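Has anyone tried the Nomo desk-tidying kit from Hokbridge?

Lucie Gauthier
2020-12-06
I run a small study room and I'm tempted by the Nomo, the arm kit that's meant to put pens and bits away for you. The starter pack is 190 quid and there's a monthly fee on top for the software. My tables are always covered in pens and rulers by teatime.
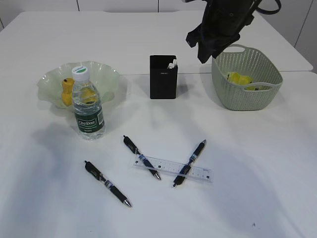

What I really want to know is whether it copes with thin stuff lying flat, and how much babysitting it needs. I'm not technical at all! I can follow a manual if it's a decent one, but that's my limit.

Chibuzor Akande
We've had ours since January and I'm fond of it, with grumbles. Setting up took me 161 minutes (yes, I timed it) and most of that was levelling the arm and redoing the wrist camera.

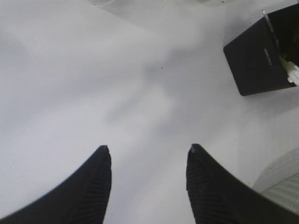

Do get the ribbed fingers if they offer you a choice, the smooth ones were hopeless on pens for us. Rulers are harder than pens, especially clear ones on a white table, so I'd put a dark mat down if you can bear the look of it.

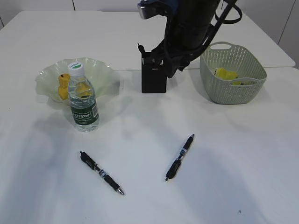
The other thing is to keep the pen holder in the same spot every day. If somebody shifts it you have to go back into the menu and show it again, and that menu is a pain. Support did answer my emails, slowly.

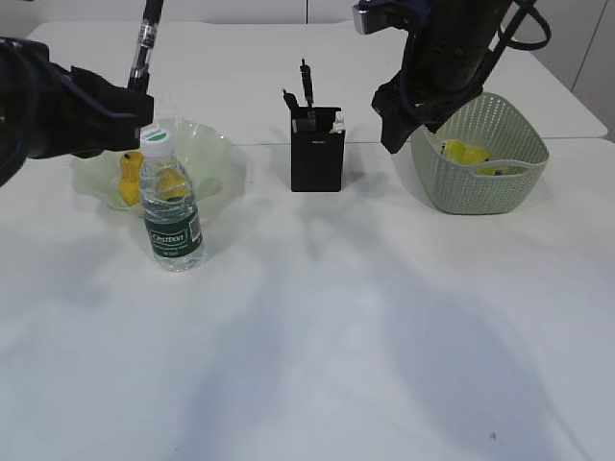
Bowl, bottle, pen holder and basket, with both arms over the table.

Siiri Toivonen
Too dear for what it is. Sent mine back after 21 days and bought a drawer.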